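Kellitz Meeting Load Survey: Data Card

Version 3, October release
Maintainers: Evangelia Katsaros, Nahom Endale
Contact: open an issue in the Kellitz tracker

Summary

Kellitz is a table of survey answers on meeting load and handoffs between teams. It holds 686 completed responses from office and warehouse staff at two employers, listed under the code names Stellov and Moon. Each row is one respondent. Free-text answers are not included.

Files

responses.csv: one row per respondent, 65 columns
codebook.csv: column name, question wording, answer scale
teams.csv: team code, site, size band
media/: pictures used on the project pages 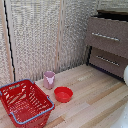

Collection

The form was open for 20 working days at each employer. Staff got the link from their team lead and could fill it in on paid time. Bontu Ayele wrote the questions on handoffs; the meeting block is carried over from version 2 with two wording changes, both marked in the codebook. Answers use a five-point scale unless the codebook says otherwise.

Paper forms were accepted at Stellov only. They were keyed in twice and compared, and mismatches were settled against the paper copy.

Known problems

Column mtg_hours mixes two readings of the question. Some respondents counted one-on-ones and some did not. Use mtg_hours_group if you need a figure that compares across teams.

Team leads are overrepresented at Moon. No weights are supplied.

Column handoff_wait was capped at 100 hours during cleaning. The uncapped values were not kept.

Teams with fewer than five respondents are merged into code T00. Do not treat T00 as a team.
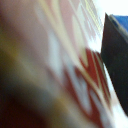
Loading

Files are UTF-8, comma separated, with a header row. Missing answers are empty cells. A refusal is coded 9 and must be dropped before taking means. The Wernurus import script handles both cases; run it with the strict flag to stop on unknown codes.

Permitted use

Research and internal training. Do not try to identify respondents, and do not join the table with staff lists. Ranking single teams by score is outside the terms.

Changes since version 2

Added the handoff block.
Renamed lead_support to mgr_support.
Removed the office politics item, which Thaddäus Hubmann found had been shown in two different wordings at the same site.
Fixed the site code for T14.

Credits

Cleaning scripts by Ambros Zaugg. Codebook review by Thaddäus Hubmann. Please cite the version number along with the name of the dataset.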